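Stop asking for the strongest alloy

2 June 2023, by Arnout Verschueren

Every quote request that lands on my desk says the same thing. "High strength." No load, no wall thickness, no word on finish. Just strong. And then people are surprised when the profile comes out with die lines you can feel with a fingernail.

My view, and I've said it at Kramer and at Plesolik and got grumbled at in both places: most parts are over-specified. A handrail bracket doesn't need a hard alloy. Neither does a curtain track. You pay for it three times over - slower press speed, shorter die life, more scrap at the stretcher.

We ran a bracket job at Tokbridge last September. Customer wanted the hard stuff. 700 pieces, 200 of them rejected for surface. Switched to a softer grade, added a bit of wall in 2 spots, next 1000 went thru without a fuss. Slightly heavier part. Cheaper too.

Yes, there are exceptions. Trailer floors. Anything that gets hit. Fine, go hard, but then accept the wider tolerances and stop emailing me about the anodizing shade.

What bugs me most is the drawing that gets copied from an older drawing. Alloy box filled in by someone who left years ago, and it just stays there. Ask who chose it. Usually no answer. The guys at Tralix now leave the box blank untill the loads are in, which I think is right, even if purchasing hates it. 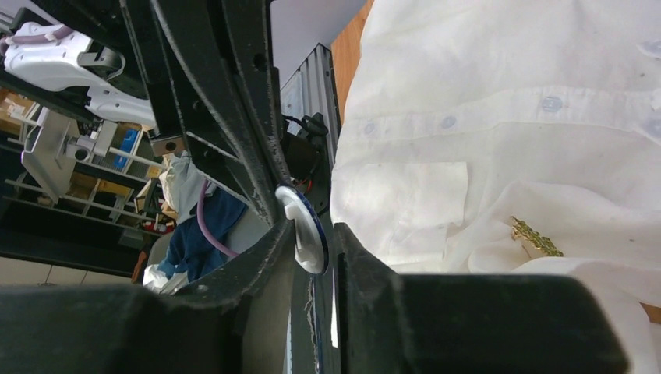

White shirt, patch pocket, button front.

Send me the load, the span and which face will be seen. I'll pick the alloy. Or argue with me about it, thats fine too, but bring numbers.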